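Viltside, Nov 13, 2018

Prandenier has finished resetting its two-arm bench cell at Viltside, which handles soft goods and thin plastic bags. Aidan Conneely checked the wrist brackets and re-routed the cables.
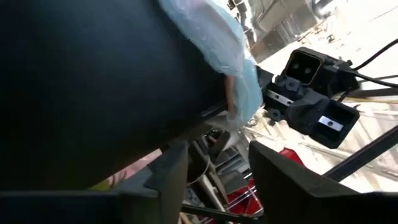

Both arms were then run at 300 mm/s, down from 500, while the joint offsets were logged.
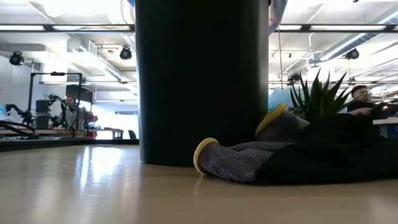
The cell had logged 671 hours since its August service. Grip force is now set separately for each arm.
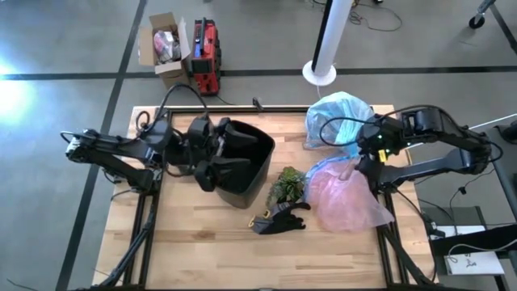

Nerea Bermúdez will repeat the offset check after a further 362 hours.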